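Open day at Gerenach, morning session. I took the early train with Itziar Arroyo and we signed in at 8:40. They had split visitors into two groups. Ours got the simulation room first and the cell floor second, which suited me, as the floor gets loud once the compressors are up.

Gonzalo Bravo ran the simulation part. His team trains pick routines on rendered rooms before any of it goes near hardware. Wall texture, lighting and block color are drawn fresh for each run, 2,094 runs in the current set. I asked how many of the layouts are checked by eye. He said 54, picked at random, and that he would like it to be more. The renderer is Kirel, an older build. They have put off the upgrade because it changes how shadows fall at contact edges, and the depth estimates drift with them.

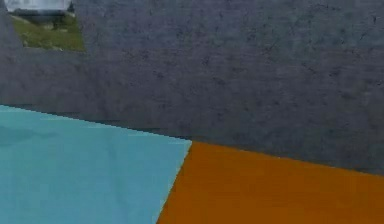 Gerenach, September

Blue block, orange block, speckled gray wall, grass through the opening. Bravo left this one up while he took questions. The seam between the two colors is easy for the segmenter. The top edges against the wall are harder, with only a thin dark line to go on. Itziar asked whether the view outside matters to the result. It does, a little — runs with an opening in the wall score lower, and they have not found out why. My guess is exposure handling. I wrote it on the feedback card.

Cell floor after the break. Two Elside arms on a shared rail, cycle time 52 seconds with a full tray. One stop during our visit, a vacuum fault, cleared from the panel. The Nieto feeder was down for service, so we saw it with the covers off, and I got a decent look at the belt tensioner. Ours is mounted the other way round and wears on the inside edge.

To do: ask Bravo for the fault log format. Send Itziar the train receipt. Check our own tray count, which I had as 118 and she had lower.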